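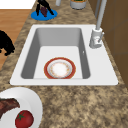

【Ambridge水まわり相談室より】
冬季の水道管凍結に関するご案内を、本日より当アカウントにて連続して掲載いたします。集合住宅、戸建住宅、ならびに冬期間お使いにならない別荘をお持ちの皆様は、ご一読くださいますようお願い申し上げます。(2025年12月23日)

1
水道管の凍結は、外気温が氷点下4度を下回る頃から発生しやすくなるとされています。ただし、風が直接当たる場所や、日中も日の差さない北側の配管では、それより高い気温でも凍結する場合があります。天気予報の最低気温は観測地点の値です。谷筋や川沿いの住宅では、予報より低くなるものとお考えください。

2
凍結が起こりやすい箇所は次のとおりです。
・屋外に露出した給水管および立水栓
・給湯器に接続する給水管と給湯管
・北側の外壁に沿って配置された台所の配管
・床下換気口の近くを通る管
・メーターボックスの内部
昨年度の冬に当相談室へ寄せられたお問い合わせでは、給湯器まわりに関するものが最も多くなっておりました。

3
屋外の露出管には、筒状の保温材を隙間なく巻いてください。継ぎ目とエルボ部分が露出したままになっている例が多く見受けられます。保温材の上から防水テープを下から上へ重ねて巻くと、雨水が入りにくくなります。濡れた保温材は断熱の効果が大きく落ちるため、古いものは乾いた材料に交換してください。

4
応急の処置として布や毛布を使用される場合は、その外側をビニール袋で覆い、口を紐で縛ってください。給湯器の吸気口および排気口は絶対にふさがないでください。不完全燃焼の原因となり、大変危険です。

5
メーターボックスには、発泡スチロールを細かく砕いたものや乾いた布切れをビニール袋に詰めて入れてください。袋に入れずに直接詰めますと、検針の妨げとなります。また、ふたの上に植木鉢、自転車、雪かきの雪などを置かないようお願いいたします。検針員が確認できない場合、推定による請求となることがあります。

6
夜間の冷え込みが厳しいと予想される日には、台所や浴室の蛇口から少量の水を流し続ける方法も有効です。目安は鉛筆の芯ほどの太さです。流した水は浴槽や容器に受け、洗濯や清掃にご利用ください。なお、この水も水道料金の対象となります。

7
前項について補足いたします。流し続ける際は、必ず排水口が詰まっていないことをご確認ください。洗い桶やふきんが排水口をふさいだまま就寝され、翌朝に床が浸水していたというご相談が、昨年度は2件ございました。就寝前に流し台の中の食器類を片づけていただくことをおすすめいたします。

8
シングルレバー混合栓をお使いの場合、レバーの位置によって流れる管が異なります。中央の位置で湯と水の両方が流れる機種では、給湯側の管の凍結も防ぐことができます。ただし、その際は給湯器のリモコンの運転スイッチを必ず切ってください。入れたままにしますと、少量の通水で点火と消火を繰り返すおそれがあります。

9
給湯器の多くには凍結防止ヒーターが内蔵されています。この機能は電源プラグが差し込まれていることで作動します。長期のご不在時にも、電源プラグは抜かないでください。節電のためにブレーカーをすべて落とされる方がいらっしゃいますが、給湯器の系統だけは残していただく必要があります。水抜きを済ませた場合の取り扱いは、各機種の取扱説明書に従ってください。

10
水抜栓が設置されている住宅では、就寝前および外出前の水抜きが最も確実な方法です。一般的な手順は以下のとおりです。
・水抜栓を閉める(ハンドル式は止まるまで回し、電動式は操作盤の「水抜」を押す)
・屋内の蛇口をすべて開ける
・蛇口から空気が吸い込まれる音を確認する
・水が出なくなったら蛇口を閉める
水抜栓の開閉が中途半端な状態ですと、地中で水が漏れ続けることがあります。

11
水洗便器のタンクは、水抜栓を閉めた後にレバーを回し、中の水を出し切ってください。便器の内部に残る水には、市販の不凍液を入れます。浄化槽をご使用の住宅では、浄化槽に対応した製品をお選びください。熱湯を注ぎますと陶器が割れるおそれがありますので、おやめください。

12
台所の流し台下の扉を開け、室内の暖かい空気が配管に届くようにしておくことも効果があります。小さなお子様やペットのいらっしゃるご家庭では、洗剤や刃物を別の場所へ移してから開放してください。排水トラップは水をためて臭気を防ぐ構造のため、長期不在の別荘では、ここにも不凍液が必要となります。

13
凍結して水が出なくなった場合は、まず蛇口を閉めてください。開けたままにしておくと、解凍した際に水があふれます。次に、凍結した部分にタオルを巻き、50度程度までのぬるま湯を、蛇口に近い方からゆっくりとかけます。終わりましたら、残った水分を乾いた布で拭き取ってください。再び凍る原因となります。

14
熱湯を直接かけること、バーナー等の火気を近づけることは、管や蛇口の破損、火災につながります。樹脂製の配管は特に熱に弱いため、ご注意ください。ドライヤーを使用される場合は、水のかからない場所で、温風を一か所に当て続けないようにしてください。

15
管が破裂した場合は、次の順に対応してください。
・メーターボックス内の止水栓を右に回して閉める
・電気製品やコンセントの付近が濡れているときは、手を触れずに分電盤のブレーカーを切る
・破裂箇所にタオルやテープを巻く
・指定の修理業者に連絡する
止水栓の位置が分からないというお問い合わせが多くございます。積雪の前に一度、場所と動きをお確かめください。

16
宅地内の給水装置の修理費用は、所有者の負担となります。賃貸住宅の場合は、修理を依頼する前に管理会社または家主へご連絡ください。火災保険の特約により補償される場合もありますので、破裂箇所と被害の状況を写真で記録しておかれるとよいでしょう。

17
当相談室では、Ambridge、Skandora、Trudovの各地区にお住まいの方を対象に、配管の冬季点検を実施しております。点検料は1回2,000円です。保温材の取り付けをあわせてご希望の場合は、材料費を含め3,175円となります。露出管が長い住宅では、別途お見積もりをお出しいたします。

18
点検の所要時間はおよそ2時間です。当日は給湯器の周囲、流し台の下、床下点検口の上の物をあらかじめ移動していただけますと、作業が円滑に進みます。積雪時は、メーターボックスまでの除雪にもご協力をお願いいたします。

19
Trudov地区の高台では、例年2月に凍結のお問い合わせが集中いたします。同月の点検枠は早い時期に埋まる傾向がございますので、お申し込みはお早めにお願いいたします。Hollmann地区につきましては、指定修理業者の区域が異なりますため、検針票の裏面に記載の連絡先へお問い合わせください。

20
最近、点検を装って訪問し、高額な工事契約を迫る事例の報告が寄せられております。当相談室の点検員は必ず身分証を携帯し、事前のお申し込みがない住宅を訪問することはございません。その場で契約や支払いを求められた際は応じず、当相談室へご連絡ください。

21
点検のお申し込みは、窓口またはお電話にて承ります。個人情報保護のため、ご住所やお客様番号を本アカウントへの返信欄に記載されませんようお願い申し上げます。返信でのご質問には個別に回答いたしかねますが、多く寄せられた内容については、後日あらためて掲載いたします。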